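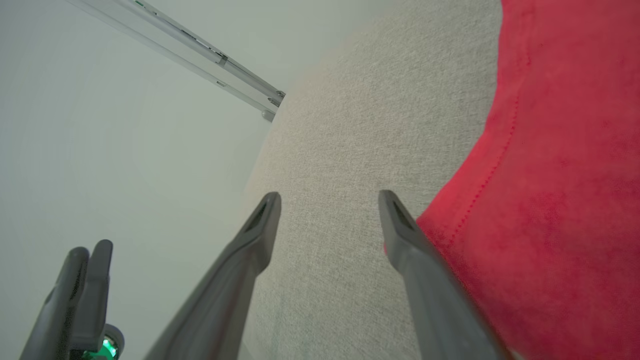

FLUMPORT, 16th May

The operator sat down at the leader arms at the start of the shift and read the task line on the monitor. Lay red cloth over gray cushion. Smooth. Release. Both arms home. The line had not changed since the previous contract, when the building still belonged to Moser and the parking lot had lights.

Amero paid by accepted episode. An episode was one complete demonstration, from the start tone to the stop tone, with joint positions, gripper positions and wrist video all logged to the same clock. The contract called for 2000. The counter on the wall stood at 859.

The operator put a hand into each grip and squeezed. On the bench, the follower arms did the same with a lag too small to feel. A good operator stopped noticing the lag after a day and stopped noticing the arms after a week. After a month the problem ran the other way. In the supermarket the operator would reach for a can with two stiff fingers and wait for it to settle before lifting.

Start tone.

The right gripper went down to the red cloth and closed on the stitched edge. The rule sheet allowed three ways of taking hold of the cloth, and the operator used the second, because it left the left gripper free. The cloth came up. The left gripper took the far corner. Both arms moved back together, low and slow, until the red lay across the gray with a fold running down the middle.

The fold was the difficult part. A person would flatten it with the side of a hand. The grippers had no side worth using, only two tips each, and the tips caught on the weave if they were pushed too hard. The operator had found a method in the first week: tips slightly open, wrist turned a little, a long stroke away from the body. It was not in the rule sheet. It worked on the first or second pass most of the time.

Stop tone. The reviewer at Herncombe, 13 time zones away by the schedule on the wall, would look at the video later and mark it accepted or rejected. Rejections came back with a code. Code four was a dropped cloth. Code six was a hand in view. Code nine was hesitation.

The operator had never had a nine until this week. There were now several, all from the same motion, and the note attached to each was the same: Pause before smoothing. Cause unclear. Please correct.

The operator loaded one of the rejected episodes and played it at quarter speed. The cloth went down. The grippers opened. Then both arms held still over the cushion for a little more than a second, and the left one dipped and touched the fabric lightly, twice, before the stroke began.

It took three viewings to recognize it. It was what a person does after pulling a blanket over someone asleep – a wait to see if they would stir, then two pats. The operator had done it every night for years, in another house, and had not done it for a long time. There was no field for this on the form. Under Cause the operator typed habit, and under Correction, will monitor.

The rest of the morning went cleanly. The pause was easy to leave out once it was known. The strokes got shorter and the counter moved. At the lunch break the system posted its weekly training result, as it did whether or not anyone wanted it. The policy built on the data to date had been run on the bench overnight without an operator. Success rate, 97 percent. A video was attached.

The operator ate with one hand and watched it with the sound off. The arms rose with no one at the grips. They took the cloth by the stitched edge, second method, and carried it back low and slow. They laid it over the cushion and let go.

Then they stopped. The left arm dipped and touched the cloth, lightly, twice.

The operator checked the training list. The rejected episodes had been removed, as they should have been. The accepted ones went back to the first week. The operator opened one, then another from a different day, and ran each at quarter speed. It was in both, shorter, well under the limit for a nine. Evidently it had been there from the beginning and had only lately grown long enough for a reviewer to see.

There was a button for reporting a fault in the policy, and the form behind it was short. Retraining from a clean set would push delivery back to July, and the demonstrations already paid for would stay paid for. The operator read the form through, closed it, and put both hands back in the grips.

Start tone. The cloth came up by its edge and went across. The operator opened the grippers and let the arms hang over the red for one second, by the clock in the corner of the monitor, and after that made the stroke.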